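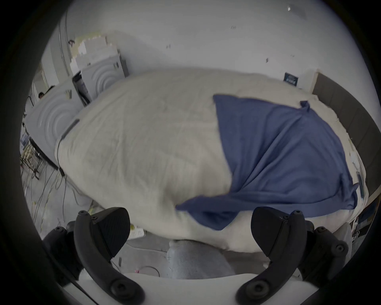 The Clitis kit from Gralside is a set of grippers you hold in your own hands. No robot needed yet! You squeeze, the gripper squeezes. Later a robot studies what you did and tries to copy it. Big soft stuff is the hard part. A duvet in a fat lumpy bundle, like the white one with the blue cloth on top, has no handle and no real edges. So the two black fingers open wide, and each has a broad bumpy pad for holding on.

**What's in the box?** Two grippers, a charger, a bag. Costs 145 dollars for a weekend. Kumudini Pathirana runs the kids' workshops and her rule is: go slow. Slower than that.

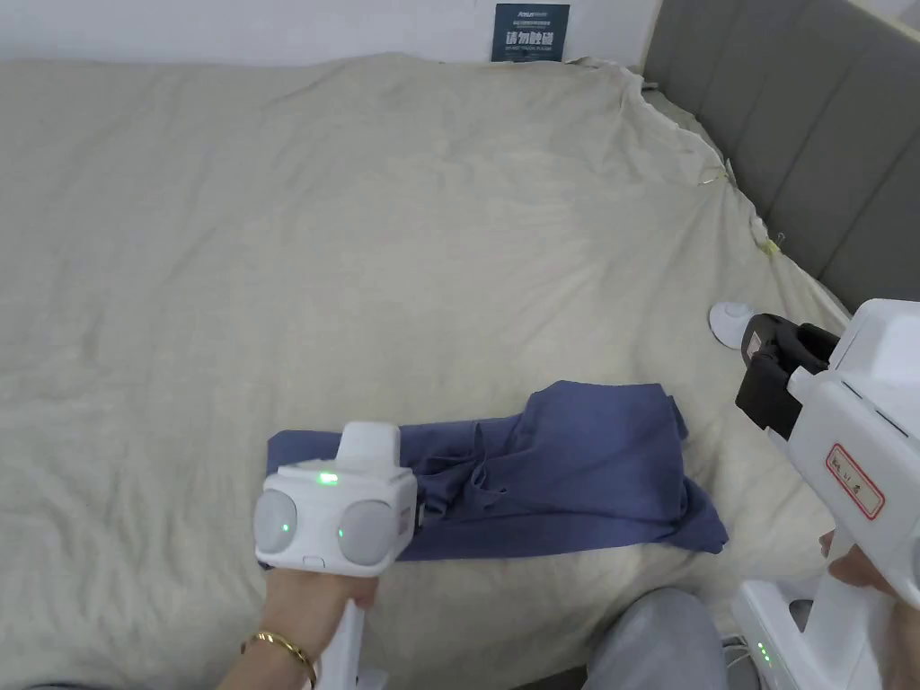

One gripper for each hand, becuase folding is a two-hand job. Try folding a shirt with one hand. See? Robots have the same trouble.

**Is it heavy?** A bit. Arms get tired after nearly 80 folds. Take breaks, have a snack.
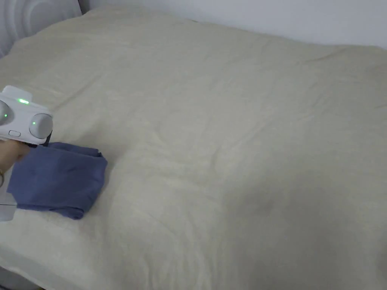 Folding is lots of small jobs in a row. Pinch, lift, lay down, let go. Look for the pinch: the dark jaw is pressing into the blue cloth, and the top edge has gone a little ruffly. To grown ups thats nothing. To a robot it's a whole lesson.

Ages 6 and up, with an adult. Next workshop is in May.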